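Guía de puesta en marcha del deshumidificador Gemau
Sección 4. Colocación, primer encendido y vaciado del depósito

Antes de empezar, un consejo de quien ha montado unos cuantos: no tenga prisa. El aparato viene de un almacén y lo normal es que haya pasado horas tumbado en un camión, así que déjelo de pie, desenchufado, hasta el día siguiente. Ya sé que apetece verlo funcionar cuanto antes (¡a todos nos pasa!), pero el compresor se lo agradecerá durante años.

4.1 Elegir el sitio

1. Busque un suelo firme y nivelado. Sobre alfombra vibra más y, con el tiempo, se va girando solo.
2. Separe el aparato 60 cm de la pared por el lado de la rejilla trasera. Por los costados basta con un palmo.
3. Cierre puertas y ventanas de la habitación. Si queda una rendija a la calle, acabará secando el barrio entero, como dice Divina Dimaculangan, de nuestro servicio de atención.
4. Enchúfelo directamente a la pared, sin regletas ni alargadores.

Precaución: no lo coloque en el cuarto de baño a menos de dos metros de la ducha o de la bañera.

4.2 Primer encendido

1. Compruebe que el depósito está bien encajado. Se oye un clic – flojito, pero se oye.
2. Pulse el botón de encendido y espere a que la luz verde deje de parpadear.
3. Con las flechas, seleccione 60 en la pantalla. Es la humedad relativa en tanto por ciento, y para una vivienda normal va de maravilla.
4. Déjelo trabajar 7 horas seguidas la primera vez, sin abrir la habitación más de lo necesario.

Nota: en habitaciones muy húmedas el depósito puede llenarse antes de terminar ese plazo. El aparato se para solo y avisa con tres pitidos, de modo que puede irse a dormir tranquilo.

4.3 Vaciar el depósito

1. Apague el aparato y espere un minuto a que caigan las últimas gotas.
2. Tire del depósito con las dos manos, recto y despacio. Lleno contiene 3,000 ml y pesa más de lo que uno espera.
3. Vacíelo en el fregadero y aclárelo con agua templada. Nada de lejía ni de estropajo.
4. Vuelva a colocarlo hasta oír el clic.

Precaución: el agua recogida no es potable, ni para personas ni para animales. Si la guarda para fregar el suelo, póngale una etiqueta al recipiente y manténgalo lejos de los niños.

Recipientes y mesa de trabajo 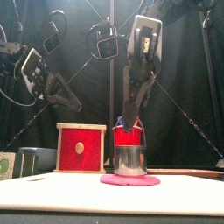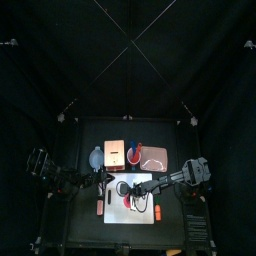
4.4 Limpieza del filtro

El filtro de polvo se limpia cada 2,000 horas de uso, cuando se enciende la luz naranja. Si tiene perros o gatos en casa, hágalo bastante antes, porque el pelo tapa la malla enseguida.

1. Desenchufe el aparato.
2. Saque el filtro por la ranura lateral y sacúdalo con suavidad al aire libre.
3. Lávelo con agua tibia y déjelo secar a la sombra. Nunca encima del radiador.
4. Móntelo con la pestaña hacia arriba y mantenga pulsado el botón de filtro hasta que se apague la luz.

Si la luz naranja vuelve a encenderse el mismo día, repita el último paso antes de llamarnos; casi siempre es que se ha soltado el botón demasiado pronto. Los recambios se piden con el código impreso en el marco del propio filtro.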